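Hi Mareike,

You asked for a catch-up on the gift basket project before the February payment goes out, so this is me, sitting in the back room at Gruden at half past four with cold coffee and a lot of tissue paper. Settle in!

The short version is that we're on track. The first batch of baskets went to the families on Hatice's list, nearly all of them delivered by hand, and we have money left for a second batch of 80. I'd been nervous about the wicker because it eats up so much of the budget, but Zhong held their price from last year and threw in free shipping when Taras called them (he's much better on the phone than I am). The plain ones with no handle were cheaper still, and we took a few of those to try.

The candy has been the fun part, as you'd expect. Skidix sends it over mixed, and we sort what comes into shallow cardboard boxes on the table so people can pick from them and fill as they go. I wanted bags that feel like a treat, with a few names people recognize, and I think we've got there. Chocolate and toffee are the ones that get requested, so that's where I've put most of the food money.

A basket and a box of candy on the packing table:
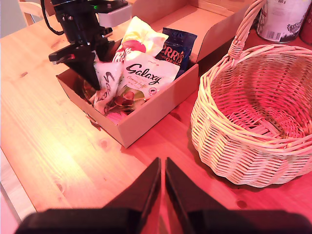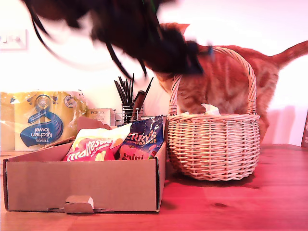
Tissue paper is the thing I got wrong. I ordered the thin white kind, figuring you'd only see a bit of it poking out, and we go through twice as much as I planned because one sheet just sinks to the bottom under the bags. Yaroslav suggested shredded kraft paper for the next batch. It's a little more per basket but you need a lot less of it, and it doesn't look tired after a car ride. I'd like to switch if you're okay with me moving some money over from the ribbon line, where we've hardly spent anything. Ribbon on a handle looks lovely and then falls off in the trunk.

A couple of other bits. We now pack in two shifts of four people, mornings and late afternoons, and it's so much calmer than everybody at once. Each basket gets a card inside with the ingredients of anything that's been opened up or split, plus a number to call about allergies. We had three calls from the first batch, all easy swaps. Baptiste is redoing the card with bigger print, and I'll send you the proof when I have it.

Still to do: confirm the van for the second batch, get the receipts scanned (I know, I know, they're in an envelope on my desk) and hear back from Clastudeo about printing the labels. If they can't do it this month I'll run them off here, and they'll be a bit less fancy.

So the one thing I need from you is a yes or no on the paper. An email is fine, or just call me, I'm here until six most evenings.

Thanks for everything, and say hi to the team!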